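April, bench notes, 9:40 in the morning

Started on the Trerkamstead boxes again. The idea, as Hideaki wrote it up, is that every piece of jewelry in a mixed box gets sorted, checked for damage and put back in a way that keeps it from getting worse. I still have my doubts about the "put back" part. A box with one open space inside is a bad home for chains, whatever order you lay them in.

Chains first, as usual. I spent 26 minutes on one knot yesterday with two pins and a drop of baby oil, and it came apart in the last ten seconds, so I can't say the oil did anything. The Grorkimside sheet swears by talcum powder. Tried that on the next one. 34 minutes. Maybe it was a worse knot. Nothing you could call a comparison, and I wish people would stop writing these things down as if it were.

What I do believe: the beads make it worse. When a pearl bracelet sits in with gold chains and charms, the fine links work in between the beads, and then you are pulling on the stringing thread every time you tug. From now on pearls come out before anything else gets touched, and they stay out. The rose-gold necklace in the cream box is coiled up by itself on the other side of the pendant, and I'd sooner leave that coil alone than straighten it for the sake of neatness.

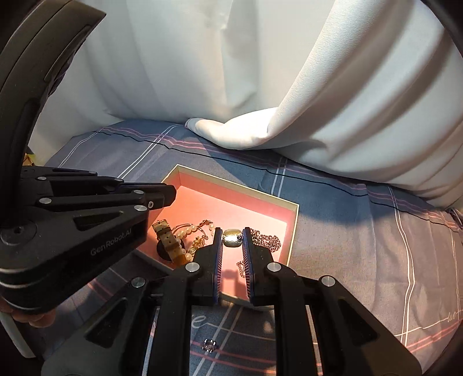
Tsutomu Sakai disagrees about leaving coils alone. His view is that a heap of chain is a knot that hasn't been pulled yet, and he wants every necklace fastened at the clasp and threaded through a drinking straw before it goes back in. He also thinks the watch should never share a box with anything, strap or no strap, and that a silver pendant with a stone set at the edge ought to be in its own pouch.

On the pouch he may be right. The brushed finish will hide small scratches but a stone out on the rim is going to take the knocks. The straws I'm less sure of. We did it with the Firkico lot and half of them had slid out of the straw by the time the lid was opened again. Might work with the clasp closed on the outside, might not. Will try 16 necklaces with straws and 16 without, same drawer, and look at them in a month.

Loose stones: there's a small clear faceted one out on the plaid cover by the cream box. No idea yet if it belongs to anything. Needs a bag and a label before lunch. I'm not calling it glass or anything else until it's been under the loupe.

To do – more small zip bags, fresh pins, ask Hideaki where the soft cloths went. Box 17 still has its lid stuck.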